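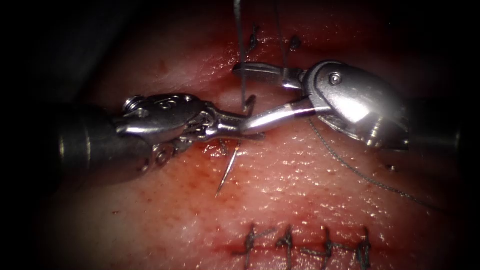 Kelleck Tissue Mechanics Group - shared notebook

April 17, 2023

Tatiana wants to switch the whole store to the Temba buffer on the strength of their leaflet. The leaflet says samples keep their stiffness for 30 days in the fridge. It doesn't say which tissue, how thick, or who measured it. I asked the rep for the raw data and got the leaflet again.

Ran our own check on the Arum tester. Box 753, split in 2: half in Temba, half in plain saline. The Temba half came out stiffer, which Tatiana calls a win. I'm less sure. Stiffer than saline isn't the same as unchanged, and we have no day-zero reading because the load cell was away for calibration.

Also the fridge log is missing 70 hours over the holiday. Matilde Carrilho thinks it stayed cold. Maybe.
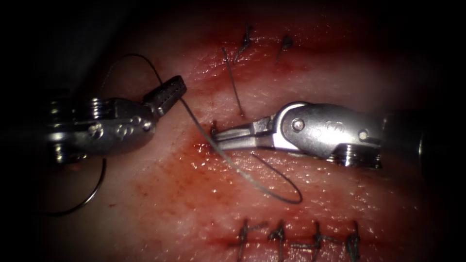

To do before anyone orders more

Day-zero readings on a fresh box, same cutter, same person.
New battery in the fridge logger.
Ask Tarkeler what they store theirs in - they complained about Temba last July.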